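Haushalts- und Werkstatt-Tipps
Verbrauch erfassen und auswerten: Tabellen, die etwas taugen

Wer Zählerstände, Verbrauchsmaterial oder Reparaturkosten in einer Tabellenkalkulation führt, sollte pro Zeile genau eine Ablesung eintragen. Datum in Spalte A, Messwert in Spalte B, Einheit in Spalte C. Die Einheit gehört nicht in die Zelle mit dem Wert, sonst wird aus der Zahl ein Text und die Summe bleibt falsch, ohne dass eine Fehlermeldung erscheint.
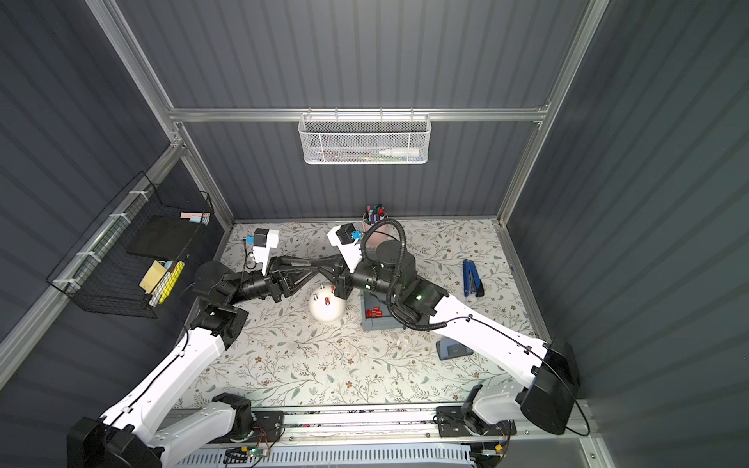
Fehlende Ablesungen bleiben leer. Eine Null wird bei der Mittelwertbildung mitgerechnet, eine leere Zelle nicht. Bei 126 Zeilen mit wenigen eingetippten Nullen verschiebt sich der Durchschnitt bereits merklich. Geschätzte Werte kommen in eine eigene Spalte D mit dem Kennzeichen »g«.

Ausreißer zuerst prüfen, dann löschen. In der Liste von Omar Hattar stand im Juli ein Stromverbrauch von 3.000 kWh, richtig waren 300. Solche Tippfehler findet man am schnellsten, wenn man absteigend sortiert und die obersten Zeilen ansieht. Vor dem Sortieren immer den ganzen Bereich markieren, sonst wandern die Werte ohne ihr Datum.
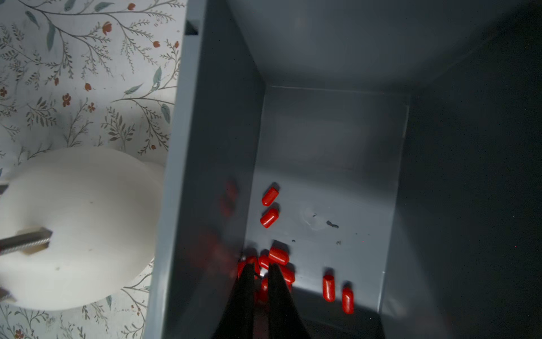
Grauer Kasten mit roten Teilen

Bei schiefen Verteilungen ist der Median dem Mittelwert vorzuziehen. Das betrifft vor allem Reparaturkosten: viele kleine Beträge, dazwischen eine Waschmaschine. Die Funktion heißt in der deutschen Version MEDIAN, die Schreibweise mit Semikolon als Trennzeichen beachten.
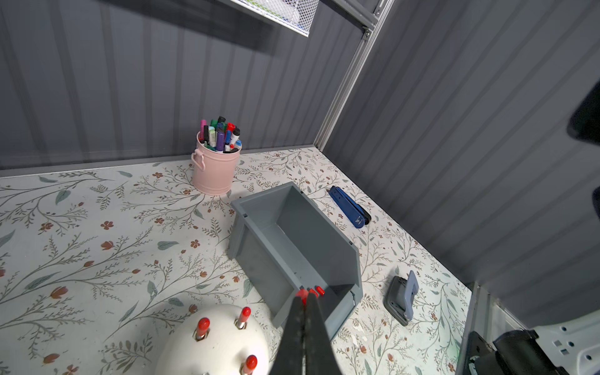 Für Monatsvergleiche den Verbrauch durch die Zahl der Tage zwischen zwei Ablesungen teilen. Die Differenz zweier Datumszellen liefert die Tage direkt, die Ergebniszelle muss dafür als Zahl formatiert sein.

Stand: 10. September 2007
Ergänzungen bitte an Siham Farah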